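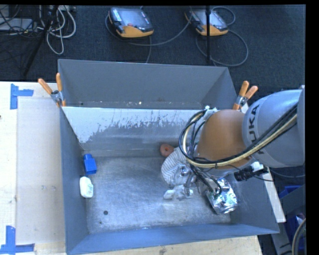
Search this site
Enter keywords

Prundia bin-picking cell: progress report to Zullby
Last updated 11 April 2026

This report covers the setting up and upkeep of the picking cell since the September review. Spending is within the grant and we are not asking for a change to the end date.

State of the cell

The KUKA arm is running on most working days. It picks mixed household items out of a metal bin on the bench. We kept the bin from the first phase, although the divider is now badly scratched and the floor is covered in fine marks. The floor also gives bright reflections, and the vision software sometimes takes one of these for an object. We tried a matt coating on a spare panel and it came off within 200 picks, so we have gone back to bare metal and adjusted the lighting instead.

The bin is held at its upper corners with orange-handled spring clamps. These are a stopgap. They are quick to take off for cleaning, but they sit close to the path of the wrist and we have had to add a keep-out zone at each one. The one on the arm side costs us the most reach. Morelli has quoted for low brackets to replace both.

There is blue tape on the bench top beside the bin. We check it at the start of each session and put down fresh tape when the ends lift.

Cables and hoses

This was the main cause of lost time. The bundle runs across the silver link, under the orange-brown joint cover and up into a wide loop. On deep picks near the left wall the loop was too short and pulled on its fitting. In the other direction it was long enough to catch the rim. We lost 6 days to this in all, including the wait for a new hose.

The loop has been reset and the two thin hoses that wore through have been replaced. The arm has since done 2,000 cycles with no leak. We now look over the whole run every 300 cycles – it takes a few minutes with the arm parked clear of the bin.

Gripper

The gripper was stripped, cleaned and put back on in the spring. Foil packets are still the hardest items for us. They crease when gripped and the hold is poor. Ribbed and rounded items go well unless they are resting against the divider, where there is little room to get round them.

Still to do

Fit the Morelli brackets and take out the keep-out zones.
Tidy the floor cabling behind the bench. It is still in loops on the carpet and makes the pendants awkward to get at.
Repeat the foil trials with softer finger pads from Russka. The pads are on order.
Write up the daily checks so that the cell can be handed over.

We would like to move the unspent travel money to spare hoses and pads, and would be glad of a decision before the brackets are fitted.

We use cookies to improve your visit. Accept all | Manage settings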